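Filippos Sfakianakis has been tuning pianos in Mornley for 24 years, and he would like people to stop apologizing to him.

"They open the door and say sorry," he says. "Sorry for the dust, sorry for the cat, sorry it hasn't been played since Grandma. I'm not a priest. I brought a lever and some felt."

He looks after 224 instruments between here and Stikthorpe, most of them uprights, a few of them past helping. The worst months start in November, when the heating comes on and the soundboards dry out. His phone rings, he says, "like everybody's piano caught the same cold."

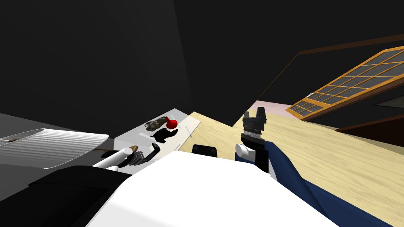

A white casing between two arms, with a countertop beyond.

Filippos learned the trade from a man called Lukáč, who charged by the hour and talked by the hour too. "I got very good at strings and very good at his divorce." Lukáč also taught him to refuse a job, a skill he uses less than he should. He once spent a whole weekend on a piano that had been bought for 300 dollars and stored in a barn.

"It sounded better after," he says. "It sounded like a barn with ambitions." 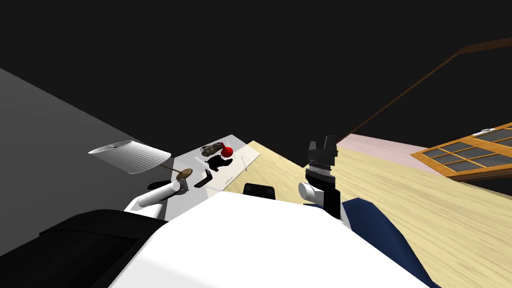 What about the tuning apps? He has tried one, Fonik, and found it polite and mostly right. He still sets the middle octave by ear and then checks the screen – "so we can disagree in private." His customers often ask if a machine could do the whole thing. He tells them to ask again when they've moved the photos off the lid.

He has no piano at home. His wife plays the accordion, and he says it's in tune.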